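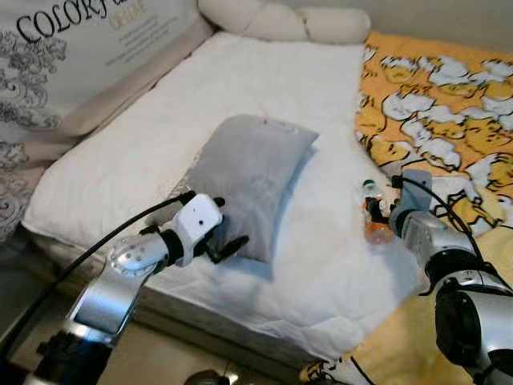 How to set up a small bursary in someone's memory

When my aunt died she left a note asking that "a bit of something" go to the sixth form college in Umemthorpe, where she taught chemistry for most of her working life. That was the whole instruction. It fell to me to turn a bit of something into a proper yearly award, and I made a fair few wrong turns on the way, so I've written down how I'd go about it if I had to start again tomorrow.

I'm not a solicitor and I'm only talking about England and Wales. If there's a will involved, or a lot of money, please get advice before you sign anything.

Step 1: Ring the college before you do anything else

I spent weeks drafting rules for an award the college couldn't have run. Ask for whoever looks after fundraising or former students. In a small place it might be the bursar or the head's office. Tell them roughly how much you have and who it's in memory of, then let them talk. Ours already had two awards going and could tell me straight away what had been a headache with each.

Ask them:

Do they have a smallest sum they'll accept for a named award?
Who picks the student, and when in the year?
Where would the money be held, and is there a charge for that?
What happens to the award if the college merges or closes?

That last one feels a bit gloomy but do ask it. Colleges merge all the time.

Step 2: Decide whether to spend it or keep it

There are two main ways to do this. You can hand over a lump sum that gets invested, with only the income paid out, or you can have a pot that's spent down until it's gone. I was dead set on the first (for ever sounds so nice!) until I did the sums and saw that the income on ours would hardly have bought a student a bus pass. We went for spending it down over 14 years, with one award of £504 each January. It's an odd figure, I know. It was what the college charged for the science field week plus the kit list at the time, and my aunt loved that field week.

If the family wants to keep topping it up, say so in writing at the start so the college knows to expect it.

Step 3: Write the rules, and keep them loose

My first draft said the award was for a girl from Umemthorpe studying chemistry who also played a brass instrument. My aunt would have laughed her head off. Iestyn Bevan in the college office read it and asked me, very kindly, how many of those I thought they got in a year.

Try to get it down to a single paragraph. Say who it's for in broad terms, what it can be spent on, and what you'd like to happen if there's no suitable student that year. Use "preference will be given to" in place of "must be". And put in a line letting the college change the terms if they stop making sense - courses get renamed or dropped, and you don't want the money stuck.

Step 4: Get a written agreement

Ours is two sides of paper. It has the name of the award, the sum, the rules from Step 3, who signs for the college and what they'll send us each year. Read the bit about fees twice. I also asked for the name to be spelt out in full, after seeing it come back three different ways in emails.

Step 5: Pay it over properly

If it's your own money and the college is a charity, ask for the Gift Aid form and check that you've paid enough tax to cover it. If it's coming out of an estate, the executors pay it, Gift Aid doesn't apply, and they'll want a receipt for the estate accounts. Lots of colleges are charities without having a charity number to show you, so ask how theirs is set up.

We had some extra from friends, mostly gifts of 10 or 80 pounds in cards after the funeral. I kept a list of names and addresses as they came in, and thank goodness, as every one of those people needed a thank you and some could be Gift Aided on their own.

Step 6: Agree how you'll hear about it

You may not be told who the student is, and that's fair enough. We get a short letter each spring saying what the money went on. The first one had a paragraph from the student about rock pools, and I've got it stuck inside the kitchen cupboard door.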